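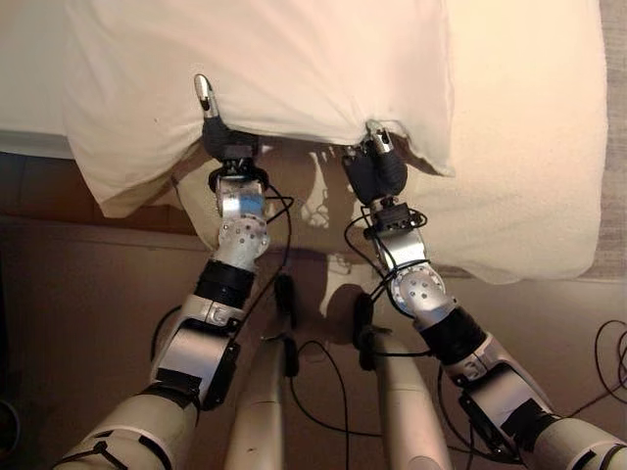

The white cloth hangs over the side of the mattress, with two grippers at its lower edge.

Bed-making gets its own night at Castano hall

If you have ever wrestled with a sheet at eleven at night and gone to sleep on the bare mattress out of spite, Wayne Birkett would like a word. His Beds Made Well evening comes to the Castano hall on 30th October, and going by the turnout for the first one in September, you'll want to put your name down early!

The first session was meant to be a modest affair tacked on to the end of the home skills course. Word got around Vass, the chairs ran out, and people who had come to drop off a neighbour stayed to learn how to fold a corner. So now bed-making has the whole night to itself, with proper mattresses to practise on, a long table for folding and enough floor space that you can walk right around each bed without barking your shins.

Birkett spent years making up rooms at the old Edance guesthouse before it closed, and he is still wonderfully fussy about it. Most of us start at the pillow end and haul everything down toward our feet. He starts at the side. Lay the sheet across, find the middle crease and match it to the middle of the mattress, then go along one long side and look at how much cloth is hanging before you tuck in anything at all. If there is a generous drop on one side and a mean little strip on the other, now is the time to shift it, while the whole thing still slides.

"People fight the sheet," he told the September group. "You want to hold it by the hem, two hands, not too far apart, and bring it to where it's going. Grab a fistful in the middle and all you've done is make a crease you'll be lying on."

The hem business takes up a good part of the evening, and it is far more fun than it sounds. Everyone works in pairs, one on each side of the bed, and you very quickly find out which of you is the puller. Birkett's trick is to have both people hold the edge still for a breath, let the cloth settle over the side of the mattress, and only then lift and tuck. Small pleats along the bottom edge get smoothed out flat with the back of the hand, working from the middle toward the corners. He has a particular dislike of the quick shove under the mattress, which he says leaves a lump you will find with your hip sometime before dawn.

After that come the corners. He teaches the old hospital fold first, with the flap laid up on top, the hanging part tucked under and the flap brought down over it, and there was real cheering in September when the back row got theirs to sit flat. Fitted sheets have their turn too, including how to fold one so that it will sit in a cupboard without springing open (this got the loudest applause of the night). Doona covers are promised for the second half, along with the inside-out method, where you reach in, grab the far corners and flip the lot over your arms.

There is a practical side for anyone who finds the job hard on the body. Birkett shows how to make a bed with one knee on the floor so your back stays out of it, and how to do a whole side before walking around to the other, which saves a surprising number of laps. He has also put together a version for people who can't kneel, using a chair pulled up beside the mattress. Several people caring for a parent at home came along for that part in September and stayed behind afterwards to ask about changing a sheet with someone still in the bed. He has given that question a place of its own on the program this time.

White cotton is the favourite for practice, as every fold and wrinkle shows up in it and you can tell straight away if the edge is running crooked. You're welcome to bring your own, of course. Old sheets are ideal, the softer the better, and if you have one at home that never seems to fit, bring that along as well and he'll work out why. Depth is the usual culprit. Newer mattresses can be much thicker than the ones our linen was bought for, and a sheet that used to tuck in beautifully will barely make it over the side. Take a tape measure to yours before you come, top to bottom, and jot down the figure.

Wisix, the linen shop on the main street, is lending the pillows and putting up a set of sheets as the door prize. The folding table is coming from the school, and supper will be the usual spread, so a plate of something is always appreciated if you feel like baking.

The evening runs for 2 hours with a break for tea in the middle. Children are welcome with an adult, and they took to the corners faster than anyone last time, including a pair of brothers who did the same bed over and over until they were satisfied with it. Wear something you can bend in, and leave your good shoes at home if you plan to kneel.

Names can be left at the counter at Wisix or on the sheet inside the hall door. Pairs can sign up together, and if you're coming on your own you'll be matched with somebody on the night. Anyone who missed out in September goes to the top of the list, so please mention it when you put your name down.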